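Home Projects Gallery Submit Contact
Share 6 Comments 0

Small Spaces Storage Project: Final Report
Jawad Siddiqui and Rosaire Grewal
28/03/2021

1. What we were asked to do

Pick one storage problem in a shared flat, try a fix, write up how it went. We picked coats and hangers. Entry end of the front room at the Gavgate flat, no hall, no closet near the door. Everything lands on the couch. Jackets, scarves, the bag with the bag in it. Budget was $300 and we were told not to drill anything, rental.

2. The corner before

A hook on the back of the door that fell off in September. A pile of hangers in a box because the bedroom rod was full. Plastic bags on the floor, they breed. We asked the people living there what annoyed them most and it was the hangers, not the coats. They tangle, you pull one out and four come with it.

3. What we looked at

Wall rail. Ruled out, no drilling and the wall is brick with gaps all through it so adhesive strips have hardly anything to stick to. Rosaire tried one anyway. No.

Over-door rack from Likside. Cheap, but the door wouldn't close with winter coats on it.

Free standing rack. Black metal, thin pole, curved hooks at the top with little balls on the ends, casters underneath. This is what we went with. Second hand from Vitale so it came in well under budget. The balls matter more than you'd think, a wool collar doesn't get a dent poked in it. Wheels matter too, you can roll the whole thing to vacuum.

4. Setting it up

Assembly was short, the pole screws together in sections. One section was cross threaded the first go, had to back it off and start again. Put it in front of the brick wall, beside the outlet. We wanted the outlet kept reachable for the vacuum and phone chargers so it couldn't be tight in against it.

Then the hangers. The rack is made for coats by the loop, not for hangers, so this was the part we werent sure about. A hanger hook goes over the curved arm fine if you come at it from the side. From the front it catches the ball and slides off. We ended up with an order: lift, turn a bit, over the ball, let it drop. Sounds fussy. Takes no time once you have it.
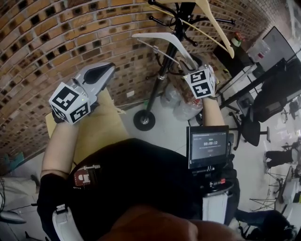

The other thing was swing. A hanger on a round rack wants to turn and bump its neighbour, and wide ones stick out past everything else at shoulder height. You walk into them. So the wide hangers got the side away from the walkway and the narrow ones went to the front. Coats with a loop go on without a hanger at all.

We also said one hanger per hook. Two will go on but the back one is then stuck until you move the front one, same tangle as the box.

5. Problems

- Leans if loaded on one side. Heavy parka plus nothing opposite = tipping. Have to balance it.
- Casters roll on the smooth floor when you tug a coat. Didn't buy stoppers, should of.
- The bags. We moved hangers and coats off the floor and the bags just stayed. Not really in our brief but it's the first thing you notice now.
- White hangers show every mark. Minor.
- Kids can't reach the hooks. Nobody in this flat is a kid but the Flindonine place has two, so it wouldn't work there without a lower row.

6. Did it help

Couch is clear most evenings, going by what the flatmates told us. One still drops her jacket on the arm of it. The hanger box is gone, spares went back to the bedroom or to the op shop. Finding a coat is faster because you can see all of them.

We didn't do proper timing, ran out of weeks. If we did it over we'd time people coming in the door for a few days before and a few after, otherwise it's just us saying it's better.

7. If we had more time

Lower hooks clamped to the pole. A tray on the floor for wet boots, the narrow kind. Something for the bags, probably one hook and a rule. Rosaire wants a weight in the base and I think stoppers would do it, we never settled that one.

Receipts and the floor sketch are with the hard copy.

604 views Share Print Back to Projects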